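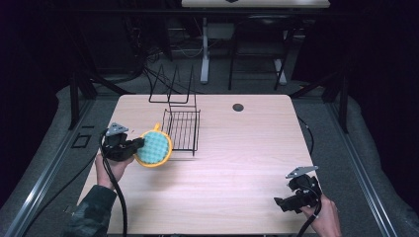 Clasow releases Tevura two-handed recording kit

Apr 11, 2020 - Clasow has opened orders for Tevura, a kit for recording two-handed manipulation work at a table. The kit consists of a left and a right hand-held gripper, a camera for each, a head-worn camera, cabling, and the software that brings the streams together into a single recording. Deliveries start in June.

Tevura is meant for laboratories and integrators who need demonstrations of household and light assembly tasks but do not want to tie up a robot arm while recording them. The operator holds one gripper in each hand and carries out the task directly. Gripper opening, gripper pose and camera images are stored against a common clock. The kit has no motors. The jaws are driven by the operator's fingers through a linkage, so closing force depends on the operator and is not recorded in this version.

Each gripper connects to the recording computer by one cable, which carries both power and data. Clasow tested a battery version and dropped it: the added weight at the wrist made longer sessions tiring and the wireless link lost images at busy sites. The cable leaves the rear of the gripper and can be led over the near edge of the table. A flat metal plate on top of the body takes the tracking hardware, which is ordered separately to suit the customer's own system.

The gripper camera looks forward over the fingers, with both tips in view at normal openings. When the jaws are closed on a larger item, part of the item is hidden by the fingers, and the head camera is then the better source for its outline. Clasow recommends recording all views even where only one is to be used for training.
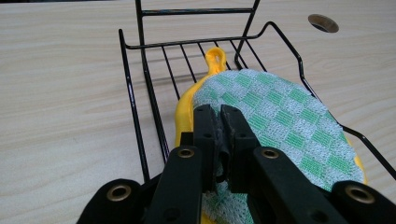

Tevura gripper closed on a scrubbing sponge, with wire dish rack, gripper camera view.

Kitchen items were used for much of the development work. Thin glossy wire is a hard case for depth estimation, and a sponge changes shape under the pads, so the gripper opening alone says little about the size of what is held. The reference task set supplied with the kit covers 33 tasks, among them placing and removing items at a dish rack, folding small cloths and opening screw-top tubs. Every task comes with a written start state, a written end state and a list of the items needed, which customers buy locally.

Fingers and pads

The fingers end in flat, squared-off pads. They are matt and dark to limit reflections into the camera. Pads are treated as wearing parts: edges pick up scuffs and nicks in ordinary use, and fibres or dust may gather on the faces. Light marking along the edges does not affect the opening measurement. The manual asks for the pads to be wiped down before a session and replaced after roughly 1,000 grasps, or sooner if the gripping face is damaged. Replacement takes a screwdriver and no recalibration of the camera.

An open-jaw check over a plain area of table is part of the start-up routine. The software compares the position of both tips with the stored values and reports any difference between left and right. If the difference is outside the limit, recording stays locked until the check is repeated or an override is entered in the log.

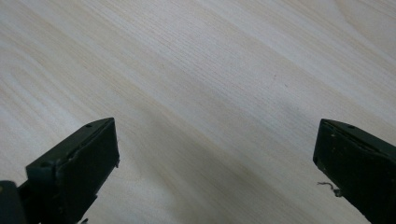

Software

The recorder runs on Linux and writes one file per demonstration. A pedal or a key press starts and ends each one. Files can be trimmed, labelled and rejected in the viewer supplied, and rejected files are kept in a separate folder until removed by hand. Export is to open formats with the calibration data attached. An account with Clasow is not needed, and no recording leaves the customer's computer.

Kermani, which machined the linkage parts for the pre-production units, will also make those for the first production batch of 600 grippers. Left and right units differ only in firmware and label - a spare can be set up as either.

Trial use

Pre-production kits were lent to Grungate, a contract data recording firm, for use at fixed table stations. Comments from the trial led to a longer cable, a stiffer jaw return spring and a change to the open-jaw check, which had been run once a day and is now run at the start of each session.
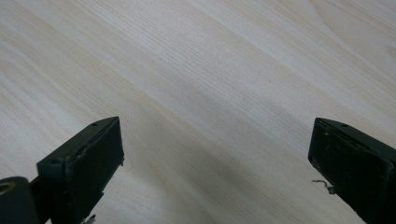

Grungate said the session check had been the most useful of the changes, as a small offset in one finger "used to go unnoticed until the files were reviewed". It added that operators still had to be reminded to keep the jaws fully open between grasps, and that it would like a force reading in a later version. Clasow has that request under study and gives no date for it.

Availability

Tevura is sold as a complete kit or as single grippers for customers who already have a recording station. The warranty runs for 3 years and leaves out pads and cables. The manual, the task set and sample recordings can be had from the Clasow sales office before ordering. Prices are given on request and depend on the tracking hardware chosen.

Press contact: Clasow press office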